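Thursday, notebook — subtitle timing on the Kesturo box set

Picked up where we left off on disc 2. The Grarncombe transfer runs slightly long against the broadcast master, so the subtitles drift through each episode and are visibly late by the end credits. Episode 5 is the worst. Re-timed it from the first line of dialogue and checked again at the ad breaks.
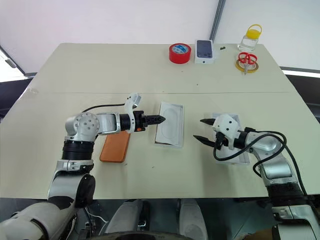
The drift isn't steady. It jumps at each break, where the old black gaps were left in. Took the gaps out of the timing file and the second half lined up. Episode 4 still has one late line in the kitchen argument — leave it for now, the cut is on the picture side.

Pallari sent the full subtitle file for the series, 3,000 lines. Went through the first 200 by hand. Mostly fine. Song lyrics are missing their italics, and two characters share a color in the pub episode. Wrote both up and sent them back.
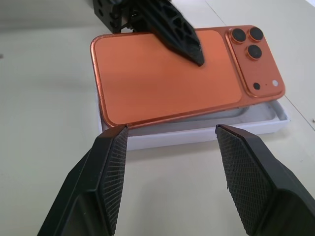 Play All test after lunch. Menu loads, episodes run in order, but the recap plays in front of every episode even with "skip recaps" on. Same fault we had on the Sqalli discs in May. The fix then was in the chapter list, so look there first.

To do:
Re-export episode 5 and watch it straight through
Ask Pallari for the lyrics pass
Chapter list, skip flag
Check the commentary track on disc 1, left channel is low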